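Two-Finger Gripper Build: Your Questions

I've been building a pair of hand-held grippers in a shared workshop with Virgilio Quiambao, and the same questions keep landing in my inbox. So I've put my answers on one page! Last updated Aug 16, 2020.
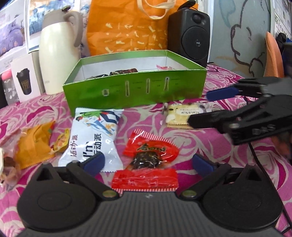
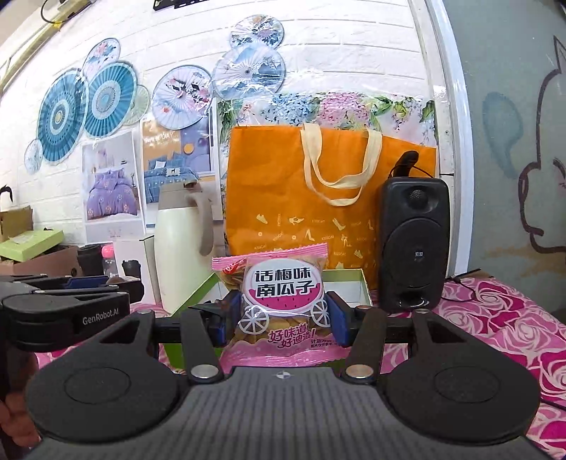 Snack practice at the green box. The pink packet in the second shot is pumpkin seeds.

Why snacks?
They're cheap, they crinkle, and every wrapper slides differently (a floppy bag is way harder to hold than a block of wood, trust me). My practice list is up to 300 grabs long.

What are the blue bits on the fingers?
Pads! Bare fingertips were hopeless for me on shiny plastic. If yours start slipping, wipe them down before you blame the linkage.

Do I need two grippers?
Nope, start with one. I got mine moving smoothly before I even thought about a second, and I'm glad I did.

My fingers don't meet in the middle. Help?
Loosen both pivots, close the fingers by hand, then tighten a little at a time, swapping sides. Mine took 12 tries, so hang in there.

Can I get your files?
Yes, the folder is called Wodetti and I'll send you the link if you write to me. Darius Bite is redoing the assembly notes and wants them finished in October.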